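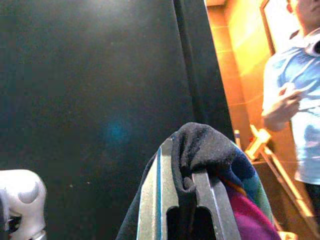 Naveed Gilani reckons dark clothes should never share a basket with anything light, because the fluff travels, and I've come round to that after years of picking specks off black cotton. So, the laundry heap! I've kept this entry on the household wash pile going since January, and it keeps growing (much like the thing itself).

What it is

A laundry heap is a pile of clothes and household cloth waiting to be washed, sorted, folded or put away. In our house it can mean any of those, and you only find out which by asking. The word "pile" is used just as often, and my gran said "the mountain".

Dark cloth and fluff

Black and charcoal fabrics show lint more than anything else does. It comes off towels, fleece and the odd forgotten tissue, and it clings hardest to soft, slightly fuzzy surfaces. Turning dark things inside out helps a bit. A sticky roller helps more, though I get through them at a shocking rate.

On the floor

Some of it always ends up down there. Tiles are kinder than carpet, I think, as you can sweep them first and spot a stray sock from across the room. Grout lines do hold on to dust, mind you, so I wouldn't leave a clean shirt lying about on them.

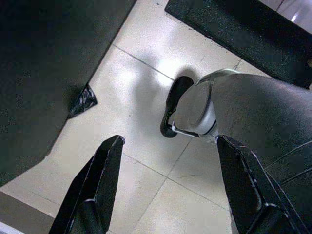

Dark grey fabric and pale floor tiles laid on the diagonal.

The basket

Baskets come in wicker, plastic and cloth, and mine are all too small. Standing the basket on a chair saves your back no end, and it's my favourite trick of the lot! Bright, patterned things tend to get flung on top, with the plain ones squashed underneath, and denim hides down the side.

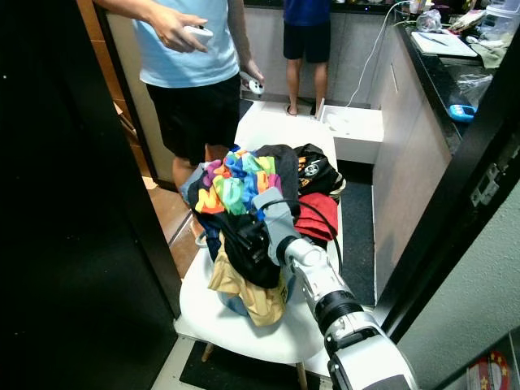
You want to fold straight from the basket and skip the bed altogether, wrote a reader from Bukhari, or you'll be shifting it all again at bedtime. I've tried it both ways and I still use the bed (sorry), mostly for sheets.

See also: airing cupboard, clothes horse, odd socks.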